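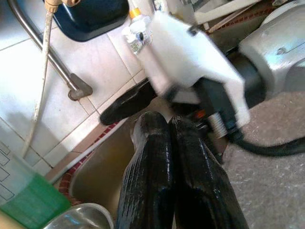
Última modificación: lunes, 14:13

Comunidad > Música > Discos y lanzamientos > Vinilo

Tiempo de lectura: 2 minutos

¿Merece la pena la reedición en vinilo de «Skoltomcombe» si ya tengo el CD?
Publicado por Benedetta Vitale en octubre

Hola a todos. Colville reedita en vinilo doble el segundo disco de Grarneck, el que casi todos descubrimos tarde y ahora juramos haber comprado el primer día. Tengo el CD original, con la caja rajada y el libreto en buen estado. La nota de la discográfica habla de 625 copias numeradas, una canción inédita y «sonido restaurado», expresión que me da el mismo miedo que «receta mejorada» en un yogur. ¿Alguien lo ha escuchado ya? ¿La inédita es una canción o son dos minutos de afinar la guitarra? Mi tocadiscos es decente, sin alardes.

Michalis Drakos
Lo tengo desde la semana pasada, copia 100, dato que no interesa en mi casa pero que aquí dejo. El CD traía 13 temas y el vinilo trae 14, así que la inédita existe. Se llama «Kamolrat», va al final de la cara D y es una balada de piano bastante buena, con un coro que entra cuando ya estabas pensando en levantarte. En cuanto al sonido: los graves están más sueltos y la voz ya no parece grabada dentro de un armario. Las caras A y B ganan mucho. La C es la de siempre, con ese solo de saxofón que ninguna restauración podía salvar.
Si el CD te suena bien y no eres de coleccionar, espera a que cuelguen «Kamolrat» suelta. Si eres de coleccionar, ya lo has comprado y vienes a que te absolvamos. Una cosa más: mi copia traía polvo de fábrica en el segundo disco y saltaba en la cara C. Le pasé un cepillo antiestático y se arregló — el salto, el saxofón sigue ahí.

Sombat Nakpan
no lo he oido pero el primero era mejor

Rostislav Pešek
Añado lo del libreto, que Michalis no menciona: no viene. Hay una hoja con los créditos y una foto grande del grupo mirando al suelo. Las letras se quedaron en el CD, así que no lo vendas. Yo lo compré igualmente y lo pongo los domingos, leyendo las letras del libreto viejo, con lo cual he pagado dos veces por la misma experiencia y tan contento.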